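Print this page | E-mail this page

Replacing the Coin Cell and Servicing the Interior of a Dell Desktop Tower

Last updated: August

Applies to: Dell desktop towers with a green system board, a sheet-metal drive cage and a removable side panel. Part positions differ between models. Check the service manual for your model before ordering parts.

A desktop that loses its date and time after being unplugged usually has a weak coin cell. The cell keeps the clock and the setup values alive when no line power is present. Replacement takes a few minutes once the case is open, and the same session can be used to clean the interior, reseat the memory and check the cable connectors.

What you need

Replacement coin cell, same type number as the one removed
Phillips screwdriver, medium tip
Plastic spudger or other nonmetal pry tool
Antistatic wrist strap
Soft brush and a can of compressed air
Small tray for screws (the Dulloto divided tray is adequate; a muffin tin also works)
Paper and pencil

Before opening the case

1. Start the computer and enter setup. Write down the boot order, drive mode and any value that has been changed from the default. These may return to defaults when the cell is removed.

2. Shut down fully. Sleep and hibernate are not sufficient.

3. Disconnect the power cord, then all other cables. Press and hold the power button for 8 seconds to discharge the supply.

4. Lay the tower on its side on a flat, stable surface, removable panel facing up. Leave clear space on the side where you will set down the panel.

5. Put on the wrist strap and clip it to bare metal on the chassis. Painted or coated surfaces do not give a reliable connection.

6. Release the side panel and lift it off. Do not force it. If one edge holds, check for a second screw at the rear.

Locating the cell

The cell sits in a holder on the system board. On boards of this layout it is close to the edge of the board that runs beside the drive cage, and the cage limits hand access from that side. Approach from the open middle of the case. Several small wire connectors are plugged in along the same edge. They are easy to pull loose with a sleeve or a knuckle, so note their positions and wire colors before doing anything else.
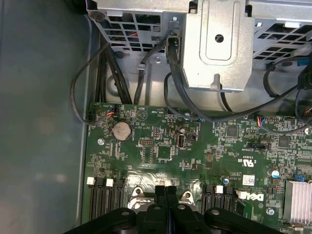 Printed labels on the board are small and may be hidden by wires. Use a flashlight held at a low angle. If a connector has to come off, grip the plastic housing and pull straight up. Never pull on the wires. Mark each one with a strip of tape and write the matching board label on it.

Removing and replacing the cell

1. Find the release tab on the holder, if there is one. Press it outward with the spudger. On most holders the cell then lifts at one edge.

2. If there is no tab, slide the spudger under the edge of the cell and raise it gently. Do not use a metal screwdriver near the board.

3. Read the type number stamped on the old cell and compare it with the new one. A thinner cell of the same diameter will fit loosely and may lose contact.

4. Handle the new cell by its rim. Insert it with the positive side facing the same way as the old one, normally up, and press until it seats.

5. Tape over both faces of the old cell and set it aside for battery recycling.

Cleaning and inspection

Hold the air can upright and use short bursts. Start at the drive cage openings and work toward the rear slots. Block fan blades with a finger or a pencil so that they do not spin. Loosen packed dust with the brush first. Do not open the power supply, and do not push a tool through its vents.

Check the following while the case is open:

Expansion cards sit level in their slots, with the rear tabs closed.
Memory modules, where fitted, are locked at both ends.
Drive cables are pushed fully home.
No cable rests against a fan.
No loose screw is lying on or under the board.

If the processor has been taken out, keep fingers, brushes and compressed air away from the open socket. A bent contact generally means a new board. Fit the protective cover if it is available, and close the frame only as described in the manual for your model. 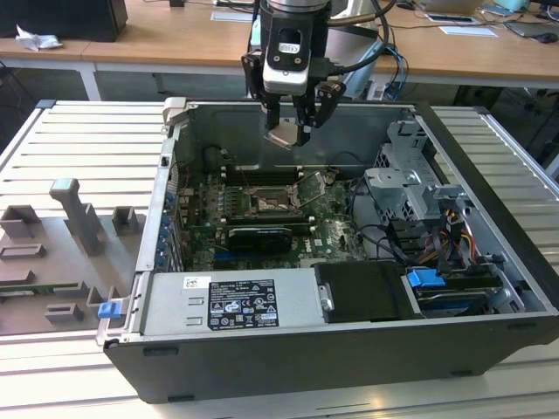

Tower on its side with the panel off. The processor socket frame is open; the memory slots are to its left and the drive cage is on the right.

Closing up

1. Compare every connector with your notes. Remove the tape markers.

2. Count the screws in the tray. All of them should have a place.

3. Refit the side panel, stand the tower up and reconnect the cables, power cord last.

4. Start the computer and enter setup. Set the date and time, restore the values you wrote down, then save and exit.

A message about the clock or a checksum error at the first start is normal. If it appears again at the second start, shut down, disconnect power and check that the cell is the right way up and fully seated.

If the computer does not start at all, reseat the memory first, then the front panel connector, then the expansion cards. Test after each step.

Print this page | E-mail this page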